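Search this site Search Go

How Does a New Restaurant Open?

A restaurant looks simple from the sidewalk. There is a door, a menu and people eating. Before that door opens for the first time, a lot of work has to get done, and most of it has nothing to do with cooking.

First, the owner needs a place. Leopold Ruchti wanted to open a noodle restaurant called Mevura in the town of Collmont. He looked at 6 empty buildings. One had no room for a kitchen. Another was on a street where few people walk. The one he picked used to be a shoe store, and it measures 1,161 square feet.

An owner who does not own the building pays rent to the person who does. The two of them sign a lease. A lease is a written promise that says how much the rent is and how long the restaurant can stay.

Next comes the kitchen. A shoe store has no stoves, so pipes for gas and water had to be put in. A restaurant kitchen also needs a big fan over the stove, called a hood. It pulls smoke and grease out of the air. 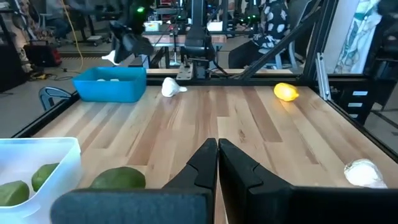
Then the town checks the work. A health inspector looks at the sinks, the refrigerators and the places where food is kept. Cold food has to stay cold so germs do not grow in it. A fire inspector looks at the exits and decides how many people can be inside at once. If something is wrong, the owner has to fix it and ask for another visit. When everything passes, the restaurant gets a permit.

While that is going on, the owner hires people. Cooks make the food, servers bring it to the tables, and dishwashers keep the plates clean. The cooks practice each dish many times so that a bowl of soup tastes the same on Friday as it does on any other day.

Many restaurants have a practice night, called a soft opening. Only friends and family are invited. At Mevura's soft opening in August, the soup came out too slowly, so the cooks moved the bowls closer to the stove.

Sometimes an opening date changes. A part may arrive late, or an inspector may be busy. Mevura opened two weeks after the date on its first sign.

Words to know

Lease: a written promise about renting a building.
Hood: a large fan over a stove.
Permit: a paper that says you are allowed to do something.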